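7 min read

Section 4. Comparing end effectors on the wiping task

This section covers the fitting, checking and scoring of the two end effectors supplied with the Ivovden bench arm: the Pellegrini parallel gripper and the Batside three-finger hand. Both are driven from the Udetti 2510 controller. Complete Section 3 (mounting the arms, earthing, emergency stop) before starting.

The wiping task is used because it loads the end effector in two ways at once. One side has to hold an edge and keep the workpiece still. The other has to keep a soft object pressed on a hard, shiny surface while moving it sideways. A gripper that does well at picking up blocks can do poorly at both.

4.1 What you need

- Ivovden bench arm, left and right, mounted and calibrated
- Pellegrini parallel gripper, one pair, with flat rubber pads
- Batside three-finger hand, one pair, with fingertip covers
- Udetti 2510 controller and both tool cables
- Head camera on its bracket
- Stainless steel trolley or shelving rack with rimmed shelves
- Dark grey cleaning cloths, all from the same packet
- Test soil, mixed as in Appendix B
- Hex key from the arm kit

CAUTION: Lock the castors before the arms are powered. The steadying arm pulls on the rim and an unlocked trolley will follow it.

4.2 Fitting the tool

1. Press the emergency stop and switch the controller off at the back panel. Wait for the fan to stop.

2. Support the tool with one hand and undo the four flange screws. The lower screws are hard to reach with the arm in the park position. Turn the wrist by hand before power is removed if this is a problem.

3. Wipe the flange face. Grit under the flange will tilt the tool and spoil the pressure readings later on.

4. Offer up the new tool with the dowel facing the elbow. Tighten the screws in diagonal pairs.

5. Plug in the tool cable until the collar clicks. Leave a loop of slack at the wrist and check that it does not snag when the wrist is turned fully each way.

6. Switch on, release the emergency stop and choose the tool from the list under Tools > Fitted. The controller does not detect the tool by itself. If the wrong tool is chosen, the arm will use the wrong length and may drive the fingers into the shelf.

NOTE: Fit the same type on both arms. Mixed pairs can be run, but the controller writes only the right-hand tool name to the log, and the runs cannot be told apart afterwards.

4.3 Camera set-up

1. Set the head bracket so that the camera looks down at the tray from the front. The front rim should run across the lower or middle part of the view.

2. Check that both wrists stay in view at full reach. If one is lost, raise the bracket. Do not move the trolley to suit the camera.

3. Turn automatic exposure off. Brushed and polished steel reflects the ceiling lights, and with automatic exposure on, the picture darkens each time a bright patch comes into view. The soil then disappears into the shelf.

4. Set exposure by eye on the dullest part of the tray. The lamps will burn out to white. This is acceptable provided the soiled patch is still visible between them.

5. Save the settings as a named profile and use it for every run in the comparison.

The camera cannot see under an upper shelf unless the bracket is tilted. On the lower levels of a trolley the upper shelf rail will hide part of the back of the tray. Record which level was used – results from different levels should not be put in one table.

4.4 Setting force and travel

1. Open Tasks > Wipe and set the stroke to 250 mm, side to side.

2. Set the downward force on the right arm. The permitted range is up to 10 N. Start low and increase it until the cloth no longer skips at the end of the stroke.

3. Set the left arm to Hold Edge. Place the tool by hand so that it sits over the front rim, then press Teach.

4. Run one stroke on a clean, dry tray with a cloth in place. Stop if the wrist shakes or the tool touches bare metal.

CAUTION: The parallel gripper has hard corners behind the rubber pads. If the cloth creeps out from under it, the corners will score the steel. Stop the run at once and refit the cloth.

With the Pellegrini gripper, pinch the cloth in a thick fold and press with the fold. The contact area is small and the stroke has to be repeated in closer lanes. Set lane spacing to Narrow.

With the Batside hand, lay the cloth flat and lower the hand onto it with the fingers apart. It holds the cloth by pressure alone, so the cloth must not be lifted during the stroke. Set lane spacing to Wide. The fingertip covers pick up soil and should be rinsed between runs.

4.5 Recording the human reference

Each comparison needs a reference done by a person on the same steelwork, with the same kind of cloth, filmed from head height. The reference sets the hand placement that both tools are scored against. Ask the operator to work at normal speed and to keep one hand on the rim. Do not ask for slow or exaggerated strokes. They make the placement easier to label but the force and lane pattern will be wrong.

Take reference views from more than one level. The reach changes a good deal between a middle shelf and the bottom tray, and a hold that suits one may put the elbow into the post at the other.

Reference views, left hand on the front edge and right hand on the cloth:

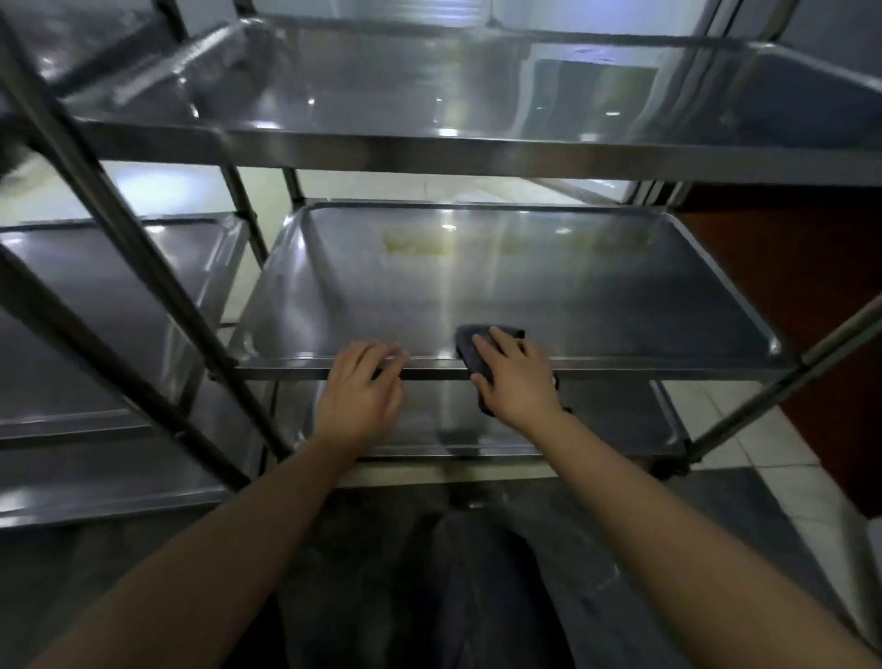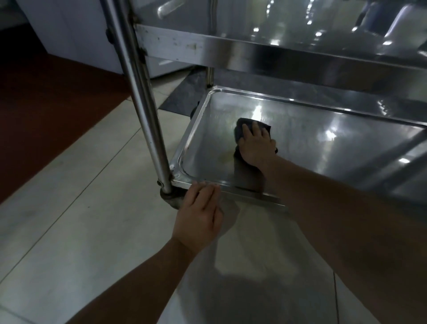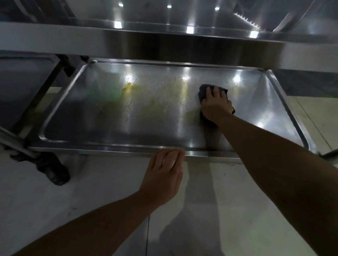

Achilleas Margaritis asks whether the edge hold should be scored at all for the parallel gripper, as a rolled rim gives the flat pads only a line of contact and the arm ends up doing the work that the fingers are meant to do. He would score the cloth side alone and list the edge hold as pass or fail. Dionysis Spanos disagrees: the slip at the rim is the main difference he sees between the tools, and taking it out would make the pair look closer than they are. The score sheet keeps both columns for the present.

4.6 Scoring a run

1. Apply the test soil to the marked area and start the run within the time given in Appendix B. Soil left too long dries at the edges and favours whichever tool presses harder.

2. Let the task finish. Do not help the cloth back into place. If it is lost, press Pause, mark the run as Cloth Lost and begin again with a fresh cloth.

3. Park both arms, then take the finished view with the saved camera profile.

4. Fill in the score sheet: soil left, edge slip, cloth creep, contact with posts, and any stop.

5. Change the cloth. Rinse and dry the tray before the next run, including the inside of the rim and the corners, where soil collects.

Swap the order of the tools on alternate days. The wrist joints run slightly stiffer when cold and the first tool of the morning will otherwise carry the penalty each time.

4.7 Faults seen during wiping

Arm stops with Force Limit at the end of the stroke. The tool is meeting the side rim. Shorten the stroke or re-teach the start point.

Edge hold opens during the run. Check that Hold Edge, and not Hold Object, is set on the left arm. Hold Object relaxes after a short delay.

Cloth bunches on the return stroke. Lower the force one step, or turn on Lift Between Lanes (Pellegrini only).

Soil left value jumps between runs. Compare the finished views. A changed glare patch usually means that the room lights were switched or the bracket has been knocked – reload the profile and repeat the last run.

Tool not shown under Fitted. Reseat the collar on the tool cable. If it is still missing, restart the controller with the emergency stop pressed in.

For changing worn pads and fingertip covers, go to Section 5.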